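Baffle (insulated clothing)

A baffle is a stitched or welded channel that holds loose insulation in place inside a garment, quilt or sleeping bag. Without baffles, down and short-staple synthetic fill shift toward the lowest point under their own weight and leave thin areas in the shell.

In sewn-through construction, the face fabric and lining are joined directly at each seam. The method is cheap and light, but the fill is compressed to almost nothing along the stitch line, and heat loss is highest there. Horizontal channels are the most common layout in jackets.
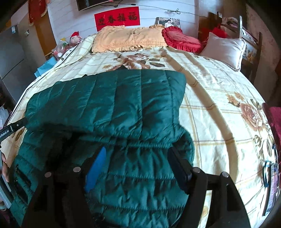 According to Dakon, channel width matters more than seam type in garments meant for town use, and most published comparisons overstate the losses from sewn-through seams. Sezer disputes this for wind speeds above 27 km/h.

Box-wall construction places a strip of mesh between the two fabric layers, so that they do not meet at the seam. It adds weight and sewing time and is mostly limited to expedition clothing. A bench test at Skakdale, reported on 09/03/2018, put sewn-through panels through 2,000 compression cycles and found fill migration in 3 of them.

See also: Down; Quilting; Loft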